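4.2 How people learn the names of parts

The most surprising thing in our interviews was how rarely anyone was taught a word on purpose. We went into the repair workshops expecting glossaries, wall charts and patient older colleagues pointing at things. What we found was a lively trade in nicknames, half-remembered manual terms and gestures, and it worked wonderfully well. Newcomers picked up the words they needed in the middle of a job, usually because somebody wanted something handed over in a hurry.

Our corpus for this section holds 3,072 part mentions, recorded with 17 speakers at the Etero and Lombardi workshops. We coded each mention as formal (the word in the service manual), local (a word used only in that shop) or pointing ("this one", "the thing by your thumb"). Villa and Quintana did the first pass separately and then compared their sheets over a very long lunch.
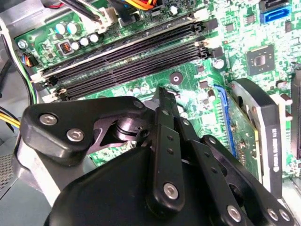
Local words cluster around the things hands touch most often, and we were delighted to see how clear the pattern is. Screws, clips, doors and levers collect nicknames. Large flat parts that stay where they are tend to keep their formal names, or get no name at all. A desktop memory slot is a good case. The slot itself was called "slot" by nearly everyone, but the white latches at its ends went by "ears", "wings", "gates" and, in one corner of the Lombardi shop, "the rabbits". Speakers who said "ears" for the latches also said "ears" for the side tabs on a printer tray, so the word had clearly traveled by shape. "Gates" had traveled by movement, from the paper gate on an old copier.

This split between shape names and movement names turned out to matter a great deal. Speakers in their first 20 weeks leaned heavily on shape. They borrowed from animals, kitchens and clothing, and they were happy to stretch a word a long way. Speakers who had been in the trade longer used more movement names, and they corrected each other on them with real energy. Two of the Lombardi repairers argued for several minutes over whether a lever "drops" or "folds". We have the whole exchange on tape, and it is a joy to listen to.
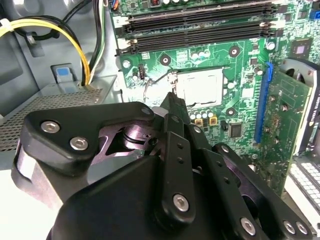
Figure 3. Desktop board and open chassis, from the part set used in the naming task.

For the naming task we asked each speaker to talk through the parts in Figure 3 and in 60 others from the same set, first alone and then with a partner from the other workshop. The partner round is where things got exciting! When two speakers had different local words, they seldom fell back on the formal one. Roughly half of the time one simply took up the other's word within a few turns, often with a laugh, and kept it for the rest of the session. Pace had predicted this from her earlier work on kitchen talk. The rest of us had bet on the manual.

Pointing did not disappear in the partner round, but it changed its job. Alone, speakers pointed when they had no word. Together, they pointed and named at once, as a way of offering the word to the other person. Mancuso calls this "handing over", and we have kept his term in the coding scheme.

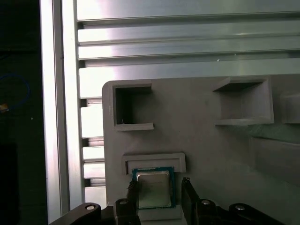

Photo: Pierina Lo Presti / Masell archive

The processor drew the widest range of answers of any single part. "Chip" was by far the most common, followed by "the brain", "the tile" and "the cracker". Speakers at Etero kept "the brain" for machines that belonged to customers they liked, and we would love to see someone follow that up with a larger group. The metal cover on top was mostly left unnamed until a partner asked about it, and then it became a "lid" or a "hat" on the spot. Eight of these new words were still in use when Quintana went back to both workshops in June, including "hat", which had by then spread to bottle caps and the top of the coffee machine.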